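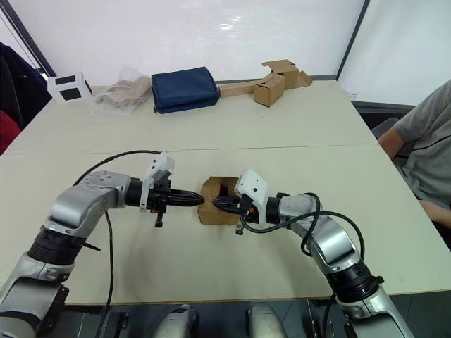
Que change l'arrivée de robots à deux bras pour les équipes de conditionnement de Hanbridge ?
Le montage des petits cartons, jusqu'ici effectué à la main pendant toute la durée du poste, sera progressivement confié à des cellules robotisées, tandis que les opérateurs conserveront la préparation des commandes, le contrôle avant expédition et la conduite des cellules.

Hanbridge, spécialiste du conditionnement à façon, annonce l'ouverture d'un programme d'automatisation sur son site de Dollton. Baptisé Trirkach, ce programme porte sur la mise en forme, le pliage et la fermeture des emballages en carton ondulé de petit format. Il est conduit avec l'intégrateur Horgan, chargé de la conception des cellules et de la formation du personnel.

Le site de Dollton prépare des colis pour des clients du textile, de l'accessoire et du petit équipement. Les références y changent plusieurs fois par jour et les séries sont souvent courtes. Les formeuses classiques, conçues pour de longues cadences sur un format unique, n'ont jamais convenu à cette activité. Le montage des boîtes est donc resté manuel, avec les contraintes que connaissent toutes les équipes du métier : gestes répétés du poignet et du pouce, coupures superficielles dues au carton, fatigue en fin de poste.

« Nos opérateurs nous ont signalé ce poste bien avant que nous ne parlions de robots », rappelle Mehrangiz Dehghan, directrice du site. « Lors des entretiens menés avec la médecine du travail, le pliage revenait systématiquement parmi les tâches que l'on souhaitait voir évoluer. Nous avons choisi de commencer par là. »
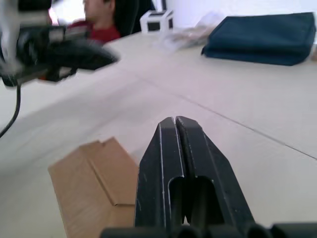 Le choix d'une architecture à deux bras répond à la nature même du produit. Un carton ondulé se déforme, revient partiellement en place lorsqu'on le relâche et présente des rabats dont la position varie d'une pièce à l'autre. Une pince doit maintenir le corps de la boîte pendant que l'autre agit sur un rabat, puis les rôles s'inversent. Cette coordination, évidente pour une personne expérimentée, constitue la principale difficulté technique du projet.

Pour la traiter, Horgan a fait appel au savoir-faire des équipes en place. Les opérateurs volontaires décrivent leurs gestes, corrigent les séquences proposées et indiquent les défauts qu'un œil extérieur ne relève pas – un pli amorcé du mauvais côté, par exemple, ou un rabat légèrement vrillé qui empêchera la fermeture. Le temps consacré à ces travaux est compté comme temps de production et n'entre pas dans le calcul des objectifs individuels.

Rizal Sembiring, conducteur de ligne, participe au programme depuis son lancement. « Au début, je pensais qu'on nous demanderait simplement de regarder », explique-t-il. « Finalement, on passe beaucoup de temps à discuter de l'ordre des plis. J'ai dû mettre des mots sur des choses que je faisais sans y penser. »

Le déploiement est prévu en 3 étapes. La première, consacrée à la mise au point, se déroule sur table, à l'écart des lignes. La deuxième verra l'installation de 2 cellules dans l'atelier, où elles fonctionneront en parallèle du montage manuel. La dernière, dont l'ouverture est envisagée en juillet, sera soumise à l'avis des représentants du personnel après examen des résultats obtenus.

À ce jour, 13 salariés se sont inscrits au parcours de formation. Celui-ci comprend un module de sécurité, un module de conduite et un module de diagnostic de premier niveau. Il donne accès à une qualification interne de conducteur de cellule, assortie d'une revalorisation du coefficient. Environ 1 019 heures de formation ont été inscrites au budget du programme.

Hanbridge s'est engagée par écrit à ne procéder à aucune suppression de poste liée à Trirkach. Les heures libérées sur le pliage seront réaffectées au contrôle qualité et au traitement des retours, deux activités pour lesquelles le site recourt régulièrement à l'intérim.

« L'accord précise aussi que chacun peut refuser le passage en cellule sans que cela lui soit reproché », souligne Gholamreza Tehrani, représentant du personnel. « Nous y tenions. Nous serons attentifs à la rotation entre les postes, car surveiller une machine pendant des heures fatigue également, d'une autre manière. »
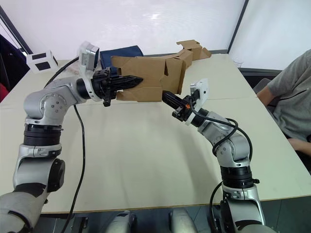 Les opérateurs pourront-ils reprendre la main en cours de poste ?
Tout conducteur qualifié sera autorisé à arrêter la cellule, à retirer un carton mal engagé et à terminer la commande manuellement, sans validation préalable de l'encadrement.

Cette disposition figure dans les consignes d'exploitation rédigées par Omid Parsa, responsable de la sécurité et des méthodes. Les interventions seront consignées dans un registre partagé avec Horgan et examinées chaque vendredi. Les données recueillies serviront au réglage des cellules et ne pourront être utilisées pour évaluer les salariés.

« Notre travail consiste à fournir un équipement que les équipes acceptent d'utiliser », déclare Rostam Farahani, chef de projet chez Horgan. « Certains formats restent difficiles, notamment les boîtes à rabats longs, et nous préférons les laisser au montage manuel tant que la qualité ne sera pas équivalente. »

Les clients de Hanbridge seront informés avant tout transfert d'une référence vers les cellules. Les délais et conditions tarifaires en vigueur demeurent inchangés pendant la durée du programme.

Contact presse : service communication de Hanbridge, site de Dollton.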